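Setting Up a Two-Arm Bench the Next Person Can Use

The Jimulari house rules run to 80 clauses, and Kevser Toprak wrote most of them after borrowing somebody else's bench. These are the four worth doing before you record a single run.

Step 1. Clear the table, then clear it again
Take off everything the task doesn't call for. Coffee counts.

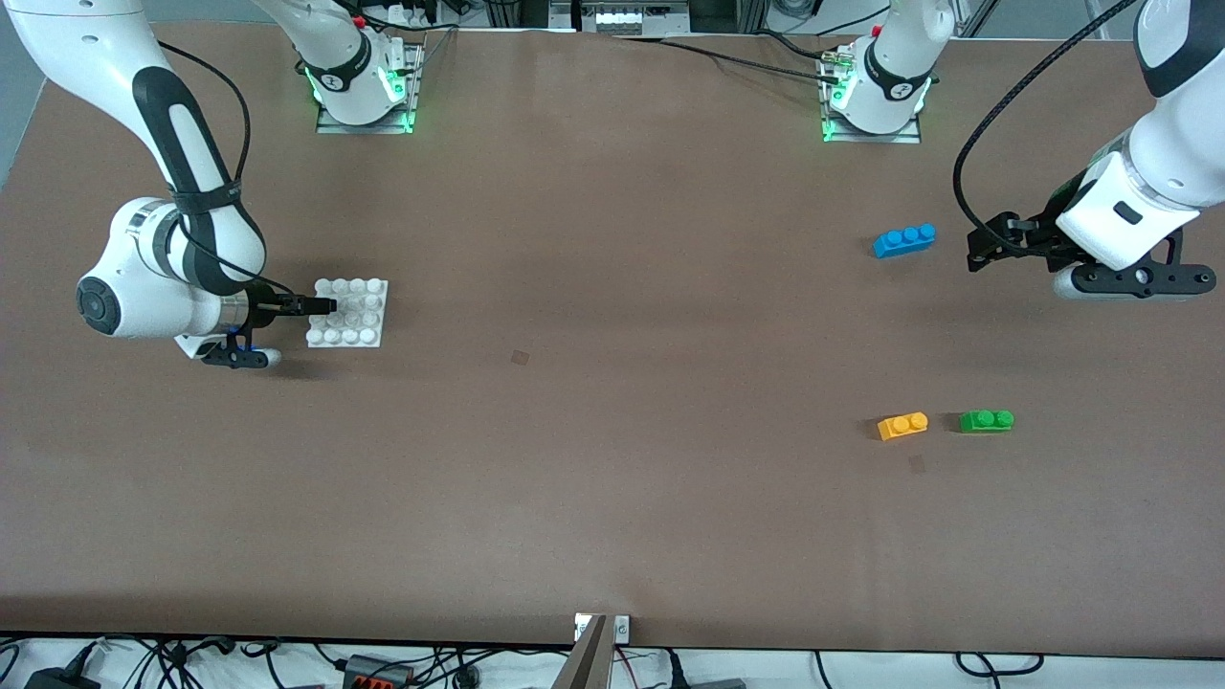 Rule 12 covers parts and where they start. Every part gets a spot of its own with bare table around it, so a gripper can come down without collecting the neighbour. The yellow and green bricks have a gap between them, and the blue one is off by itself near the left arm's fingers. Write the layout down – "same as last time" is not a layout.

Step 2. Sort the cables
Keep them off the work surface where you can. Any that must ride on an arm need enough slack for full reach and not enough to lasso the pegs. Jog each arm through its range at low speed, with a hand near the stop button.

Step 3. Check the wrist view
Open the gripper and look at the live feed. Both fingertips should be in view with clear space between them. Note any marks on the background in the log, however dull.
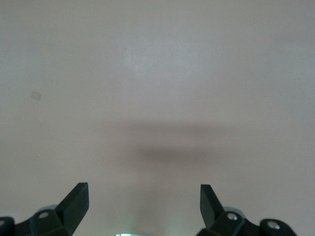 Step 4. Label the run
Use the bench name, the task and the run number, in that order. Noemí Manríquez once inherited 200 files called "final", and she still brings it up at lunch.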